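Gripper log, September, bench 2, started a bit after lunch

Right, the hand stalled again, so I'm writing it all down while it's fresh. Same fault as before: it closes, the thumb gets most of the way in, then the Fumano controller throws error 2745 and the whole arm goes limp for a moment before the brakes catch. That limp bit is what I don't like. It sagged far enough to give me a proper fright (my own hand was over the cloth, which it shouldn't have been, I know, I know).

I'd got to run 470 without a single complaint out of it and was feeling rather pleased with myself! Then three stalls in a row, all on soft things. The laptop and the drink can have never set it off. Feathers do, and the sponge did once. My guess is that the current limit on the thumb is fine for something stiff, but on something that gives, it keeps squeezing and squeezing until the Lunska driver decides it's overheating and drops out.

Went back to the feathered kicking toy and came in from the top, dead slow, with the stop button in my other hand.
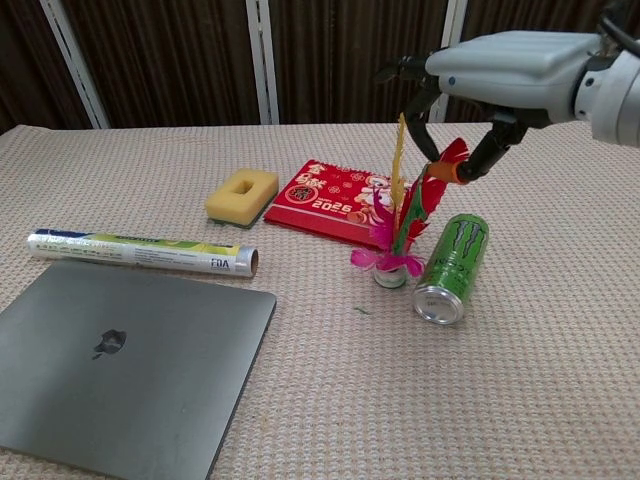 Venkataraman rang back while I was in the middle of this and said the limp moment isn't the driver at all, it's the brake relay being slow to let go of its holding voltage, and that I should stop running soft objects until it's been swapped. Fair enough. I'd still like to see the thumb current, though -- the log I've got only samples it every so often and the spike could be hiding between two readings.

Firmware is still 1904. Lomance have a newer one but the notes don't mention brakes, so I've left it alone.

To do: order the relay, turn the thumb limit down, put tape on the floor where people ought to stand. Nobody to run the arm on its own till the relay's in, me included. Power's off at the wall and there's a note on the switch -- please leave both as they are.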